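Jurnell Zip Laundry Bag, Leaf Print
Reviewed by Andri Trummer

I bought two of these in December to replace a mesh bag that had started to shred. Mine are the thin white ones with the leaf print. They came from Fledwood, folded flat in a paper sleeve.

Fabric
Very light. You can tell a dark sock from a pale one through a single layer, less so when the bag is folded. It creases easily and I don't bother ironing it. After 30 washes on cold the print has faded a little along the seams and nowhere else.

Zipper
The zipper is the best part. It runs smoothly and hasn't caught the cloth yet, though I do hold the end with my other hand when I close it. The color makes it easy to find in a full drum. There is no elastic garage for the pull, so I tuck it under the hem.

Folding
The cloth is slippery and slides around on a bare table. I fold it in half, press out the air, then fold again - any smaller and it springs open in the drawer. My sister-in-law Araceli rolls hers, and they take up less room.

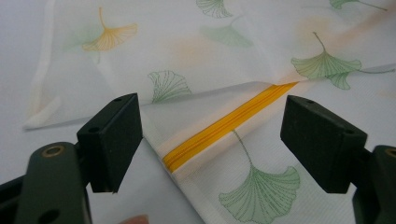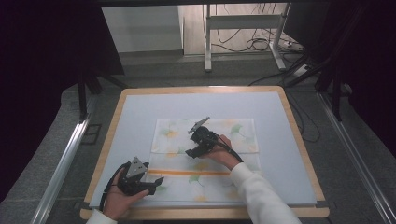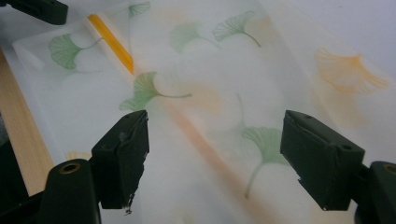
Leaf print on white.

Verdict
Good for shirts, tights and baby clothes. Too flimsy for anything with hooks or buckles. I'd buy the same size again, but I wish it had a hanging loop.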